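Household Tips: Folding and Sorting With the Hand Gripper
Guidance for housekeeping staff at Stutstead

Since April, housekeeping staff have recorded part of their folding work with a hand-held gripper, so that the automated folding line can learn from it. Paraskevi Mavromatis remains the contact for questions about duties and hours.

Separate clothing from bedding first
Lift one garment at a time. Pinch knitwear and other soft cloth in the middle of a fold, and keep the grip light.
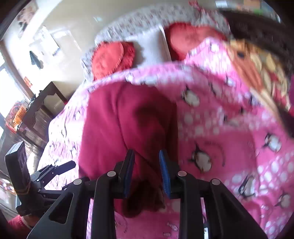
Heavy fleece should be left for last and folded by two people. The folding line will not take blankets, and this task stays with staff.

Lay shirts flat before the first fold
Spread the shirt with the collar toward the headboard. Straighten both sleeves, smooth the body from the neckline down, and only then bring the jaws to the hem – a bunched cuff will show as a crease later.
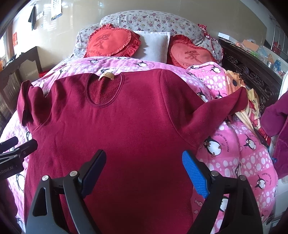
Rest the hand
Change hands after 13 garments. No one is expected to use the gripper for a full shift, and time spent recording counts as normal working time.

What changes in daily work
Plain towels and sheets will move to the line. Mending, stain checks and bed making will not. Staff who wish to train as line operators may give their names to Toon Martens before 9 a.m.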